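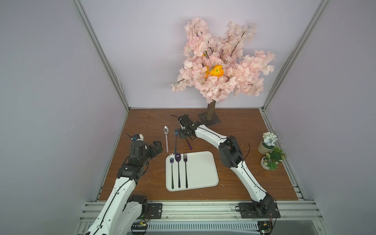 Maite Alcaraz wrote in to ask why her audiobook kept starting over at chapter one every time she switched from her phone to her tablet, and whether she'd have to skip forward by hand forever. No, Maite, you won't! Your two devices just aren't sharing a bookmark yet, and that's what I'm covering in this section.

Section 9: Keeping your place across devices

I listen on a phone in the car and an old tablet in the kitchen, so I use this part of Celari more than any other (I was halfway through a 2945-minute family saga when I finally set it up, and I wish I'd done it at the start).

Before you begin, both devices need to be signed in to the same Celari account and connected to Wi-Fi. Your book should be downloaded on at least one of them.

1. On the device where you're furthest along, open the book and press Pause. Leave it on the player screen.

2. Tap the menu in the top corner, then Listening, then Shared Place. Switch it on.

3. Celari asks for a name for the device. Pick something you'll recognize. Mine are "Car" and "Kitchen" and I've never regretted being boring about it.

4. Wait for the little bookmark to turn solid. On my slow connection that takes a minute or so, longer if you have a big library.

5. Pick up the second device and repeat steps 2 and 3.

6. Open the same book there. You'll get a message like "Go to chapter 82?" Tap Go.

Caution: don't press Play on the second device before you've answered that message. Celari treats whatever played last as your real place, and you could lose the good bookmark. If you've already done it, go to Shared Place, then Earlier Places, and choose the one you want. It keeps the last 9.

Note: abridged and unabridged recordings count as separate books, even with the same narrator and the same cover. I had the short version on one device and the full one on the other for a whole Saturday and couldn't work out why nothing matched. Check the running time on the details page.

Note: books you imported from Tritport need their chapter marks rebuilt first. See Section 2.

7. To test it, listen for a few minutes on one device, pause, and open the book on the other. If it's a few seconds behind, that's the rewind setting doing its job. You can turn it off under Listening, but I like hearing the end of the sentence again.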